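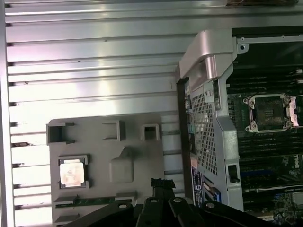
Forums > Learning from Demonstration > Collecting your own data

Posted in August by Ilona Vincze

I've been gathering demonstrations for a CPU placement task, and I'd love to hear how the rest of you decide where an episode should begin. So far I have 137 of them, all driven by hand, and my worry is that they're too alike. The processor starts in its pocket in the grey tray, the empty socket is over on the far side of the case, and the metal shroud with the mesh panel stands between the two, so every path has to go up and over in much the same way. I've been shifting the tray a little after every 15 episodes — is that enough, or should I be moving it every single time? I'm also keeping the fumbles, as long as the chip gets there in the end.

Gerardo Zanetti wrote:
Move it every time, Ilona! I know it's a bore, but we trained Cirillo on batches where the tray sat still, and it learned the tray's position by heart and ignored the wrist view altogether. I'd drop the fumbles, mind you. They only teach it to dither.

Ilona Vincze wrote:
Thank you, that's a bit painful to read but very useful. I'm less sure about the fumbles, though. The bit I care about most is down by the socket bracket, where it meets the ends of the memory slots, and I'd like the policy to have seen a few awkward approaches there.
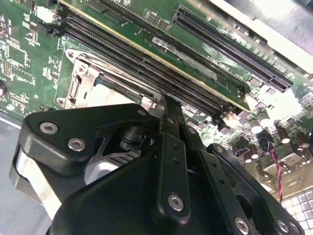

Ada Sanna wrote:
I'm with Ilona on this one, sorry Gerardo. We kept 12 messy recoveries in a fairly small set and I wouldn't part with them now. Do tag them, though, so you can train with and without and see for yourself.

Gerardo Zanetti wrote:
Tagged, fine, I can live with that. I still say a hesitation isn't a recovery, and I'd trim the long pauses.

Ilona Vincze wrote:
Right, pauses trimmed and tags on, and I'll do the next 8 with a fresh tray position each time before I commit to the lot.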